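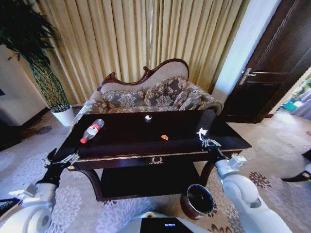 *Sitting room, Wetport guest residence: dark table and settee*

**Trernport Residents' Forum › Shared Facilities › Guest residence booking rules**

**htlo_secretary** wrote:

Members are asked to comment on the proposed booking rules for the Wetport guest residence before they take effect in February. The main provisions are as follows.

- A household may reserve the residence for no more than 4 nights in a row.
- Reservations open 90 days before the first night.
- The cleaning charge will be $319 per stay, whatever the length.
- The sitting room may not be booked separately for private receptions.

Written comments posted in this thread will be entered in the record.

Hiu-tung Lo
Office of the Secretary

**culel_block_rep** wrote:

The residents of Culel Block support the first two provisions. We object to the third. A flat charge places the same cost on a single overnight guest as on a family staying the full period. We request a lower charge for one-night stays.

**tk.tse** wrote:

I must respectfully disagree with the previous member. The cleaning contractor, Hsu, bills by the visit. The carpet and the curtains receive the same attention after one night as after several. If short stays pay less, longer stays will have to make up the difference.

Tsz-kin Tse, Unit 611

**culel_block_rep** wrote:

Is the Hsu agreement available for members to read? The charge under the old rules was set by the night, and no notice was given that the billing method had changed.

**htlo_secretary** wrote:

The agreement may be read at the office on request. The billing method changed when the contract was renewed. Notice should have been posted at that time, and the office regrets that it was not.

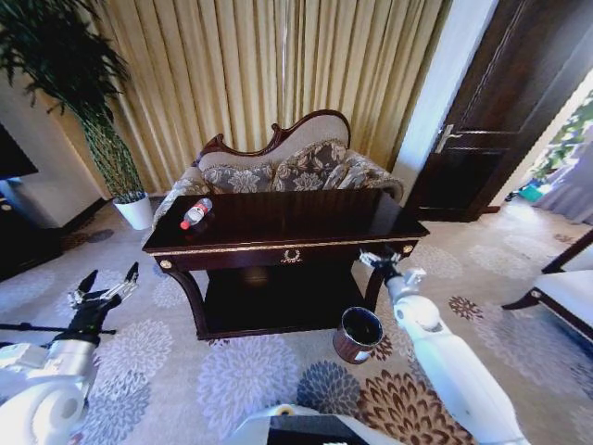 With regard to the fourth provision, the office has received several questions by letter. The restriction applies to receptions only. A household that has reserved the residence overnight may receive visitors in the sitting room until 10 p.m. – no separate form is required.

**northgate_member** wrote:

I wish to record my opposition to the fourth provision. My family has held a small New Year tea in that room for many years without complaint. Members who live in the smaller units have no other suitable place to receive older relatives.

**tk.tse** wrote:

There have been complaints, though perhaps not about the member's own event. Parking on the east side was blocked twice last winter. I would accept daytime receptions if the host were required to register vehicles in advance.

**northgate_member** wrote:

I would have no objection to registering vehicles.

**culel_block_rep** wrote:

Culel Block would support that amendment. Our objection to the cleaning charge stands.

**htlo_secretary** wrote:

Both points have been entered. A revised text of the fourth provision will be posted in this thread, and comments will remain open until then.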